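MEDIA RELEASE

Bellamy Community Living approves staged purchase of household robot arms

Program to begin in June with 4 units; further spending tied to results in ordinary homes

Bellamy Community Living today confirmed that its board has approved the first stage of a plan to buy and maintain robot arms for use in supported homes. The program, known as Illimus, will cover everyday handling tasks such as opening drawers, fetching items and putting them away.

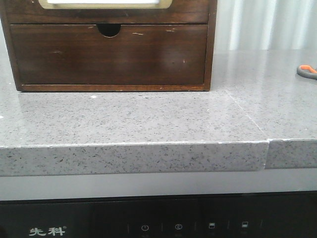
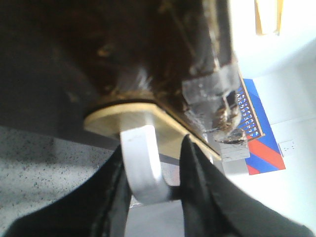 The approval follows a planning review led by Si-woo Hong, Director of Equipment and Property. The review looked at the full cost of owning the equipment over its working life, including fitting, servicing, spare parts, staff training and disposal.

"The purchase price is the part of the budget that is easiest to find and the least useful on its own," said Mr Hong. "We asked each supplier to show us what a home would pay in its third year, and what happens on the day a unit stops working. Those answers shaped the order."

Under the first stage, 4 units will be leased from the supplier Bira, with an option to buy at the end of the term. The lease includes replacement gripper fingers, which the review identified as a regular wearing part. Wrist cameras will be covered under the same service agreement.

The review drew on a list of 412 household tasks put forward by residents, families and support workers. Staff grouped the tasks by the kind of grip, reach and force they call for. Drawers, cupboard doors, hooks and small handles made up a large share of the list, and these will be given priority in the first stage.

A-yeong Yeom, Manager of Home Services, said the selection process had paid close attention to the state of real furniture and fittings.

"Our homes have older cabinets, stone benchtops, scuffed drawer fronts and hooks stuck on wherever they were needed," said Ms Yeom. "Equipment that depends on a new kitchen would require us to budget for the kitchen as well. We have asked for equipment that can be put to work in the rooms our residents already have."

Minor property works have been budgeted separately. These include power outlets, secure storage and small repairs to surfaces and fittings. Each home will be inspected before a unit is delivered, and residents will be asked for their consent before any camera is switched on. Residents who do not wish to take part will keep their present level of support.

No support positions will be removed as a result of the program. Da-eun Kwak has been appointed to coordinate staff training, which will be paid for from the Illimus budget and held during rostered hours.

A second stage, to be located at the organisation's Stendutberg homes, remains subject to board approval. The board will consider reliability records, service costs and feedback from residents before releasing further funds. Suppliers other than Bira will be able to tender for that stage.

Board Chair Brenda Lockwood said the staged approach would allow the organisation to change course if needed.

"We are committing to a first stage and to an open report on what it costs," said Ms Lockwood. "The board will want to see the service records before it signs for anything more."

Tender papers for the second stage will be available on request once the first-stage report has been released.

Media contact: Seon-mi Ha, Communications, Bellamy Community Living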